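New month, new thread. We've been trying to get a simulated arm to stack two cubes without anybody hand-tuning the reward. October's attempt is called Memden.

1/ The idea is simple enough to fit in a post. Every time the policy fails, we shift the cubes a bit and change the room's colours, then make it try again. Mavix, our old method, only shifted the cubes.

2/ Mavix got 533 stacks out of 1000 test runs. A coin with ambitions, basically.

3/ Memden got 800 out of 1000. Same arm, same training budget, uglier walls.

4/ Before anyone asks: no, it hasn't touched real hardware. Brinix is our simulator and Brinix is kind to us. Real friction is not known for its kindness.

5/ Most of the leftover failures happen at release. It builds a perfectly good tower, then nudges it on the way out -- like me leaving any dinner party.

6/ The randomizer also picks the furniture. I asked for "some variety in table shape" and should have been more specific.

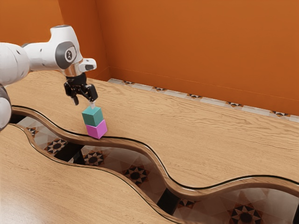

Teal on pink, right beside the gap. Tiles below, for anyone who misses.

7/ Next up is the Granström benchmark, which has more cubes and less sympathy. Code goes up once I've removed the swearing from the comments -- so, a while.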